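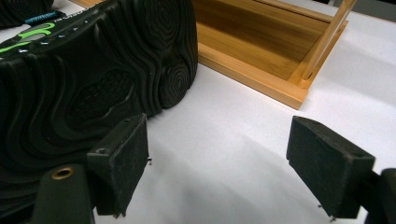

**Flellstead shoe room: progress report, June 14, 2025**

Dear all at Kokkinos,

Thank you again for the grant, and for your patience while we found our feet with it (no pun meant, though we do make rather a lot of them). I promised you a proper update on the shoe room and I'm sorry it runs on a bit.

As you'll remember, the idea was to give good second-hand shoes to families in Flellstead who need them, and to present them nicely — on trays, sorted by size, so that people can browse at their own pace as they would in a shop. The bamboo trays have been a real pleasure to work with. They wipe down easily and look cheerful against the white tabletops, and the raised rim keeps a pair together when children are rummaging. We have 10 in use and would dearly like a few more before the autumn term.

Trainers are far and away what people ask for, black ones most of all, as the school will accept them for everyday wear. We have handed out 40 pairs so far. Every pair is turned over and the sole looked at before it goes out, and I must say we've become quite fussy about tread! Anything worn smooth at the heel goes to Jondar for recycling, and they collect on the first of the month.

Three things haven't gone to plan. The larger sizes are scarce, the laces we ordered came far too short, and our opening hours clash with the bus from the Goltix estate. We have moved closing time to seven for the rest of June, which seems to suit people better, and the lace supplier is sending longer ones.

Of the money itself, the tables and trays are paid for and the shelving is still to come. Receipts will follow in a separate envelope. Do come and see us if you're passing, the kettle is always on.

With warm wishes,
Pantelis Mitsotakis-Vlachou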